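Public safety

Nava to lead Vutside ambulance service

29/11/2021

Vutside has named Hermenegildo Nava as the next head of its ambulance service. He takes over from Sze-wing Lau, who told staff in September that she would be stepping down after nine years in the post.

Nava joined the service as a call handler and later trained as a paramedic at the Timero station. He has been deputy head of operations for the past four years.

The service answered 3719 emergency calls in the last quarter and employs 200 front-line staff. Nava said his first task would be to fill night shifts at Timero, where crews have been covering extra hours through the autumn.

"We have good people and not enough of them after midnight," he said. "I want that sorted before next winter."

The town council has already agreed money for two new vehicles. A plan to move the control room to the Dela Peña building is still being looked at, and a decision is expected in the spring.

Lau will stay on for a month to help with the handover.

Related
Ririco bridge closed overnight for repairs
First aid course offers 50 free places
Council backs new station roof

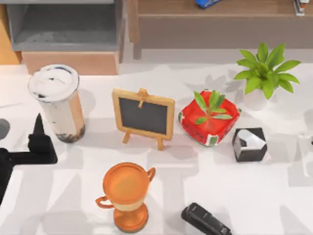 A bubble-tea cup with a domed lid on a white tabletop.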